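Novel Project, Progress Report to the Lustton Fund
April 29, 2019
Prepared by Mervin Sawatzky

Where the manuscript stands

The draft of Jorkisness is at 300 pages, and I don't trust the last nine chapters. Readers liked the early part, set in the cannery town. They were polite about the war years, and I take polite as a warning.
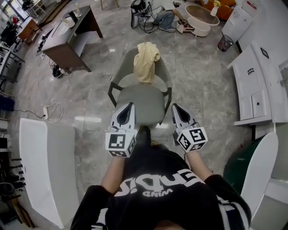 The trouble is the brother. He comes home too changed and forgives too fast. I have rewritten his return 11 times and I'm still not convinced anyone would open the door to him.

Outside readers

Isura Karabulut's notes ran to more than nine pages. She wants the county fair cut. I doubt it, but I have taken it out to see whether the book misses it – so far it doesn't.
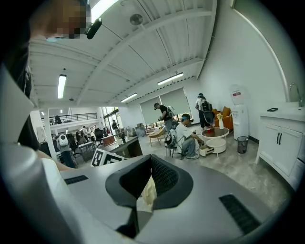

What comes next

I said in my proposal that a full second draft would be ready in June. I would now call that hopeful. You'll have the first half by then. As for the agent who asked to see it, I have not budgeted on her interest and suggest the fund doesn't either.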